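Girwood Community Help > Workspaces and Furniture

Reflected light on a shared worktable in the Rafferty building

Posted by Inger Vestergaard

I am responsible for furnishing two shared workrooms on the ground floor of the Rafferty building. The tables were delivered on 18th August and have pale wood tops with rounded front corners. The rooms have no windows on the working side and are lit entirely from the ceiling. Several members have reported that they cannot read printed sheets placed in the middle of the table without tilting them, and two have asked to be moved.

The facilities office has offered to replace the ceiling fixtures, but the quotation (reference 541) covers the whole floor and would not be considered before December. I would prefer a remedy that can be carried out within the existing furnishing budget. I should be grateful for advice on the following points.

Is it acceptable to dull the finish of a new wood top, and does doing so affect the warranty?

Would dark curtains on either side of the table reduce the problem, or do they only make it more noticeable?

Should the cable port remain open if a desk mat is laid over the surface?

Please note that painting the tops is not permitted under our lease.

Teresa Noonan
Member, 18 posts

The matter should be approached in order of cost. Our office went through the same process when the Judard reading room was refurnished, and the written guidance we issued afterward is summarized here with minor changes.

Before anything is purchased, the position of the light should be established. Sit in the normal working position and lay a small hand mirror flat on the bright area. The fixture visible in the mirror is the one responsible. In most rooms it is a single fixture slightly behind the table, and the others may be left alone.

With regard to curtains, dark fabric at the sides will stop light arriving from the sides and will do very little about light arriving from overhead. The top may look brighter by comparison with its surroundings. Members should not be surprised by this.

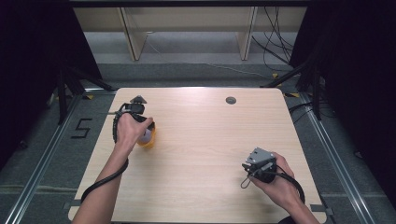

Recommended measures, in order

1. Move the table. A shift of one table depth toward or away from the fixture is often sufficient. Check the result from every seat, including those used by shorter and taller members.

2. Fit a louver or diffuser to the one fixture identified with the mirror. This normally falls under maintenance and would not need to wait for your larger quotation. Have it fitted by the building electrician.

3. Lay a matte desk mat. Choose a mid-tone gray or green. Black mats show dust and create a hard contrast with white paper. The mat should be cut around the cable port or should stop short of it. A port that is covered will be forgotten, and cables will then be run over the front edge, where they are caught by chair arms.

4. Refinish the top. This should be considered only when the first three measures have failed. Rubbing down a factory finish will void most warranties, and the supplier's written consent should be obtained beforehand. An uneven result cannot be corrected without treating the entire surface.

If measure 4 is adopted, work along the grain and test on the underside first. Allow the full curing period stated on the can before the table is returned to use.

cirkska_owner
Member, 2 posts

I have the Cirkska table with the light top and just put a big sheet of felt on it. Works fine. It slides a bit. Did not ask anyone about the warranty.

Inger Vestergaard
Original poster

Thank you both. The mirror test has been carried out and identified one fixture behind the second row of chairs. A maintenance request has been entered as number 1131 for a louver in each room. Felt is not suitable for us, as members write by hand on single sheets, but I have asked for samples of a firmer mat in gray.

The supplier has confirmed in writing that any abrasion of the top would end the warranty. Refinishing has therefore been ruled out. I will add a note to this page when the louvers have been fitted.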